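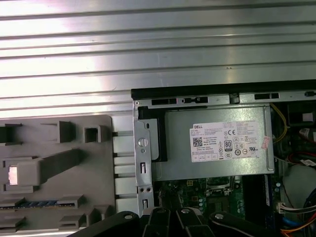

Chapter 12
Inside the Box: Power, Board, Memory, Processor

Start with the label. Before a screwdriver, before a forum post, before you order a single part – read what is printed on what you already have. Most wrong parts get bought by people who skipped this. Power supplies are the easiest place to practice because the label is big and faces you the moment the side comes off. The silver unit in the open Dell has its maker's name in the corner, a CE mark, an 80 PLUS badge, a black QR code, then rows of small print. The badge is about efficiency. The small print is where the real information lives on any supply: input voltage, output on each rail, total watts, model number. Write it down. All of it, even the parts that mean nothing to you yet.

What this chapter covers

Opening a desktop case and finding your way around. What the supply feeds and how. Memory modules and their slots. The processor, its socket, and the lever that holds it. Taking a chip out, putting it down somewhere sensible, putting it back.

What it does not cover: laptops (Chapter 14), graphics cards (Chapter 13), thermal paste beyond the bare minimum. Paste gets its own section later, it causes enough arguments.

Words you will need

Chassis – the metal case and everything folded or riveted into it.
Rail – one output voltage from the supply. Yellow wires are usually 12 volts, red usually 5, orange usually 3.3, black ground. Usually. Some makers do their own thing, so the label and the manual beat the color every time.
DIMM – the memory module, also used loosely for the slot it goes in.
Heat spreader – the flat metal lid on top of a desktop processor.
Substrate – the thin green or blue-green board under the lid.
Retention lever – the bent wire arm that works the clamp at the socket.
ESD – electrostatic discharge. The small zap you feel and the much smaller one you don't.

12.1 Before you open anything

Shut down. Not sleep, shut down. Switch off at the back if there's a switch, then pull the cord. Press the power button once with the cord out to drain what's left in the board. Wait a bit. Never open the power supply itself, whatever a video told you – the capacitors in there can hold a dangerous charge long after unplugging. A bad supply gets swapped whole.

Clear a table. A real table, hard top, no carpet under your feet if you can help it. Wrist strap on, clipped to bare metal on the chassis. No strap? Touch bare metal before you reach in and again every time you come back from somewhere else. Better than nothing, not as good as the strap.

Static is the part students roll their eyes at. A person can pick up several thousand volts crossing a room and feel very little. At the Hunance night course we tell everyone the same number, 4,000 volts, written large on the board by the door, and people still arrive in fleece. Take the fleece off.

12.2 What you see first

Cables. They will be in the way, they always are. Resist the urge to tidy. Trace each bundle from the supply to where it lands and say the name of it out loud if that helps. The wide connector with many colored wires is the main board feed on most machines. A smaller square one feeds the processor. Flat ones go to drives. Skinny ones go to the front panel, the power button and lights, and those are the ones that get put back wrong.

Office desktops are packed tighter than the ones you build yourself. Brackets sit right up against the supply, drive cages fold over the board, and a screw can hide behind a cable for ten minutes while you blame the wrong one. Look for brackets that swing before you assume they unscrew. Look for arrows stamped in the metal. Look in the service manual, which is free for most business machines and which hardly anyone downloads.

Exercise 12-A. Sketch the inside of your machine. Boxes and lines, no art. Mark supply, board, memory, processor, drives. Then mark every cable at both ends. Keep the sketch, you need it in 12.6.

12.3 Parts out of the machine

A processor and a memory module are both small, both light, both easy to lose under a sheet of paper. They also hate being stacked. So each one gets its own place, decided before it comes out. A tray is fine. An antistatic bag is fine, with the part inside it – the outside of the bag isn't a safe work surface, common mistake. The clamshell the chip came in is best of all and always thrown away by somebody.

Fixtures are a step up from trays. A fixture has a recess the right shape, so the part can sit one way and stay there. The Skidon training kit used in our labs came with foam inserts, okay for a term, then the edges crumble. Rigid holders last longer and you can see at a glance what is missing. 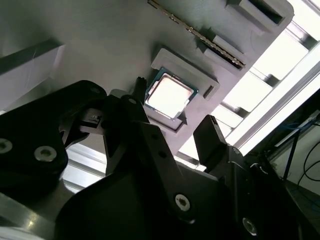 Figure 12.2. Processor in its square recessed holder, memory module standing edge-on in the long slot.

Two things to notice about good holders, whatever they are made of. First, the chip is held at its rim. Nothing should be rubbing the contacts on the underside. Second, the module stands on edge, so you pick it up by the ends and your fingers stay off the gold strip. Skin oil on contacts is a slow problem. Machine works fine in January, throws memory errors in June, and you've forgotten you ever touched it.

Label the holders if you have more than one machine open. Masking tape and a pencil. Prasertsri, the repair shop whose intake forms we borrow for the worksheets, puts the job number on every tray, every bag and every screw cup. Looks fussy. Saves afternoons.

12.4 Memory

Easy one, so do it first. Open the latches at the ends of the slot – some boards have one moving latch, some have two. The module lifts slightly. Pull straight up by the corners. Going back in: match the notch in the contact edge to the bump in the slot, press down firm and even, both ends, until the latches come up by themselves. If you have to close them with a finger the module isn't seated.

Only one module and two slots? Common on office machines. It doesn't always work in either one, or not as well. The manual says which to fill first. Don't guess from the color of the plastic.

Review, quick:
Notch lines up with bump.
Press on the ends, never on the chips.
Latches close by themselves.
No picture on screen after a memory swap – power off, unplug, reseat before you panic.

12.5 The socket and its lever

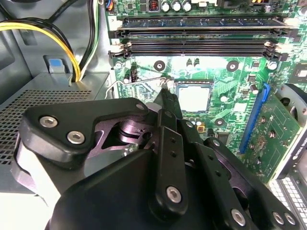

Levers bend. They are thin wire doing a big job, and the usual damage comes from pulling one sideways before it has cleared its hook. Down a little, out a little, then up, all the way up, and let go slowly as it will want to spring. With the cooler off there is a surprising amount of room to work, but everything close to the socket is tiny. In the figure a thin, dark pointed tool sits just above and to the left of the chip, near the lever, and below the socket is a little orange capacitor with a cluster of small dark parts. Slip with something pointed and those are what you hit. One scraped capacitor can finish a board. So: tool point aimed away from the board wherever the job allows, hand braced on the case, short movements.

The cooler comes off before any of this, obviously, but it gets its own warning. Old paste sets hard. Twist gently before lifting. On sockets where the pins are on the chip, a straight yank can bring the processor out with the cooler, lever still closed, pins bent. Run the machine for a few minutes before shutting down and the paste softens. Then do all of 12.1 again, don't skip it just beacuse you did it once this morning.

Clean the lid with lint-free cloth and isopropyl alcohol. Dab, wipe, fresh bit of cloth, wipe again. Keep it off the socket.

Two families of socket:

Pins in the socket, flat pads on the chip (LGA). The socket is the fragile half. Never touch inside it, never leave it uncovered, never drop anything in it. There's usually a load plate that the lever clamps down over the chip.

Pins on the chip, holes in the socket (PGA). The chip is the fragile half. It goes in with no force at all. If it isn't dropping in flat, something is bent or it's turned the wrong way.

Look for the mark. Small triangle on one corner of the chip, matching mark on the socket or board. Many chips also have notches along the edge that only fit one way. Check both, takes a second.

12.6 Lifting, moving, setting down

Lever up, plate open if there is one. Take the chip by opposite edges. Straight up, no tilting while it's still in the socket. The grip is on the substrate and the sides – firm enough that it won't slide, no firmer. Fingertips work. So do the vacuum pens sold for this, the Nerkis one in the lab cupboard is decent if the cup is clean. A cup with grit on it lets go at a bad moment.

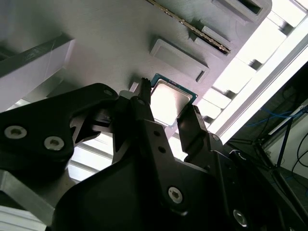

Carry it low over the table, short distance, and know where it's going before you lift. Setting down is where people rush. Line one edge up with the holder, lower the rest, let go only when it's lying flat. If an edge rides up on the rim, don't push the lid – pick it up and try again.

Return trip is the same thing backwards. Marks matched, lowered flat, no sliding it around to find the spot. Plate down, lever down. An LGA lever will feel stiff and may creak, that's normal if the chip is sitting flat and the marks agree. Stiff and crooked is not normal. Stop, open, look.

Exercise 12-B. Using a scrap processor and a scrap board, do the full move: socket to holder, holder to socket. Then again with your other hand. Note where you hesitated and why.

Exercise 12-C. Get out the sketch from 12-A. Unplug two cables, your choice, wait until after lunch, reconnect them using only the sketch. If you had to peek at the manual, fix the sketch.

Safety note for instructors: scrap boards only for 12-B. Check the sockets for bent pins between groups and pull the damaged ones out of the box, other wise the next group learns on a broken part and thinks it's them.

Section 12.7 picks up with paste: how much, what pattern, and when to leave the old stuff alone.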